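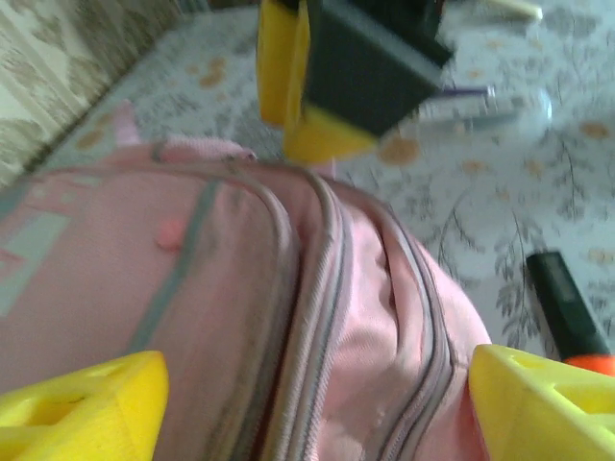 *Pink backpack between the fingers of one gripper, the other gripper holding a marker above it.*

# What rules do you set for two arms working over a soft bag on the floor?

**Asked August 10, 2022 by Lina Hakim** | Tags: bimanual, grippers, operating-rules, soft-goods

We are writing the house rules for our packing task at the Surdale site and I'd like to know what other people put in theirs. Two arms, a child-size backpack on a rug, markers to be put inside. An operator drives both arms.

What we have so far is one page, mostly copied from our old Pado bench, where everything was rigid and bolted down:

- Speed limit of 400 mm/s for either arm, at all times
- No hands inside the marked area while the drives are on
- Stop and log any contact between the two grippers
- Check finger pads every 19 runs

The speed limit was fine on the bench. With the bag I think it is too fast when one arm is holding fabric and the other comes in over the top. The no-contact rule is also hard to keep, as both grippers have to work close to the same opening.

The part I can't settle is the zippers. There are several on this bag and the pulls are different shapes and sizes. Should the rules say how a pull may be gripped, or is that up to the operator?

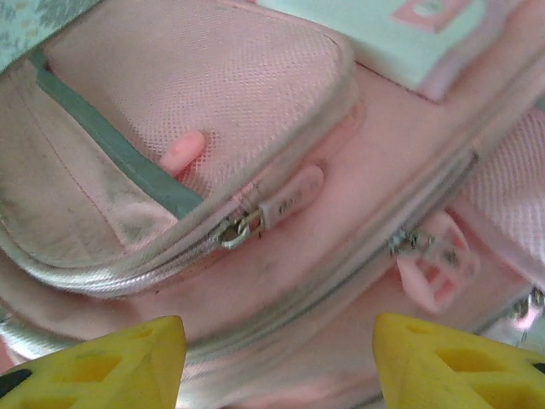
I don't want a rule for every pull on every bag we buy. But two operators doing it two different ways makes the logs hard to compare, and our reviewer at Retthorpe has already sent one batch back over it.

---

## Answer 1 (accepted)

Split your speed limit in two. We use one number for free travel and a lower one that applies whenever either gripper is closed on something soft. The lower one should come out of your own risk assessment, so I won't give you ours. Write down who set it and what payload and fingers it was set for. If the fingers change, the number is void until someone redoes it.

For contact between grippers, change "any contact" to something the operator can judge while driving. Ours reads:

> Light contact between fingers: continue, mark the run. Contact with a wrist, housing or cable: stop, inspect, log.

On zippers, I would write one rule for all pulls:

1. Grip the pull. Never grip the slider or the tape.
2. Hold the bag with the second arm before pulling.
3. Pull along the track.
4. If it jams, open the gripper and back off. Try again up to 3 times, then end the run.

Number 4 matters most. Without a limit people keep tugging, and then you get torn stitching or a bent finger.

Also put the caps in your rules. Say whether markers go in with caps on, and who checks before the start. We lost a rug to that.

---

## Answer 2

We just let operators do what works. 92 runs on a Raju cell and no problems. Too many rules and people stop reading the page.

> **Comment (Lina Hakim):** Do you note which way they gripped the pull, at least?
>
> **Reply:** No. Could see it in the video if we needed to.

---

## Answer 3

Agree with the first answer, a few additions.

The no-hands rule needs a line about resetting. People break it when a marker rolls off and they want to put it back quickly. Ours says drives off, then reset, then a second person confirms clear. It's slow and we had complaints until September, when we moved the switch next to the reset position.

Your pad check by run count is OK, but add a check after any jam. Look for thread caught in the fingers too, especially if yours have openings in them.

For Retthorpe, send the rule sheet with the batch and put its revision number in every log. They sent ours back twice before we did that.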